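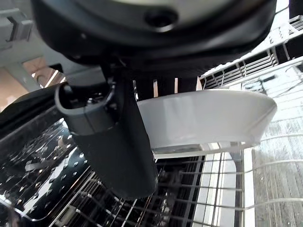

October, kitchen, mid-morning.

Slept badly again and blame the magnesium, which was supposed to do the opposite. Szu-yu swears by it. She also swears by the tape over the mouth, the red light bulb and a weighted blanket that I returned after two nights because it was like being pinned under a large polite dog. I'm on night 6 of the Kelemen plan and so far what I have learned is that I can lie awake at 3 a.m. with very good magnesium levels.

The plan, for when I read this back and wonder what I was up to: no coffee after noon, no screens after nine, one capsule with water, and then you write down your sleep score in the morning. The score comes from the wristband. I have doubts about the wristband. On Clikmont's own chart I had "deep, restorative rest" between 2:10 and 3:00, and for all of that time I was sitting on the edge of the tub reading the back of a shampoo bottle. So either I sleep with my eyes open or the thing just notices when I hold still. I said this to Szu-yu and she said maybe I was more relaxed than I realized. I was not relaxed. I was reading the word "sulfate."

Neville Whiteley called while I was making toast. He has read another book. This one says we're all supposed to sleep in two shifts like people did in the old days, up in the middle of the night to mend harness and visit the neighbors. I asked him how anybody knows what people did in the old days in the middle of the night, in the dark, and he said there were diaries. Well, this is a diary, and if somebody digs it up later and concludes that everybody in town was up at three on purpose, they'll be wrong. He's going to lend it to me anyway. I still have the last one, the one about breathing through the left nostril.

I did the money part after breakfast, which I'd been avoiding. Capsules, band, the monthly fee for the band (I had missed that there was one), the bulb. The band's free trial ends this month and after that they just take it out of the account. Tried to cancel on the website and got sent in a circle, three pages, ending back on a picture of a woman stretching in white sheets. Will call them tomorrow when I have more patience.

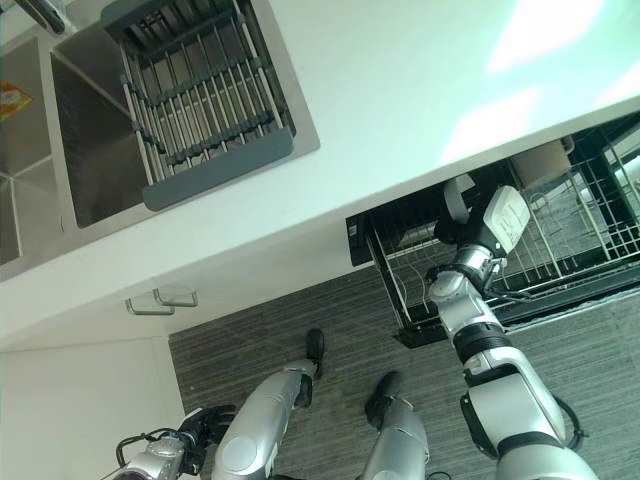 Then there's the matter of the study. The Kelemen leaflet says the plan was "tested on 1000 sleepers," and I'd been half impressed by that until I read the small print with my good glasses. It doesn't say what they were tested for. It doesn't say who they were compared with, either. You could test 1000 sleepers for their shoe size. I'd like to see one line that says so many people took it, so many took a sugar pill, and this is how the two lots got on. Szu-yu says I would find something wrong with that too -- and she may have a point, but I'd like to be given the chance.

To be fair to it (writing this down so I can't say later that I wasn't), night 4 was good. Went out at ten-thirty and didn't stir until the garbage truck. But that was also the day I walked all the way to Natstead and back because the bus didn't come, and I'd have slept on a pile of gravel. The leaflet has no line for walking to Natstead.

Mother never had a sleep score. She had a hot water bottle and a radio turned down so low it was mostly hum, and she told us every single morning that she hadn't closed her eyes all night. We could hear her snoring from the yard. I think about that when I'm sure I've been awake since two. Could be the band is right and I'm the one who's off. I don't like that idea much.

Anyway I'll finish out the bottle, it's paid for. 5 capsules left. Coffee at eleven today and not a drop later, though there's nothing in me that believes it was the coffee.

Call Clikmont. Give Neville back the nostril book.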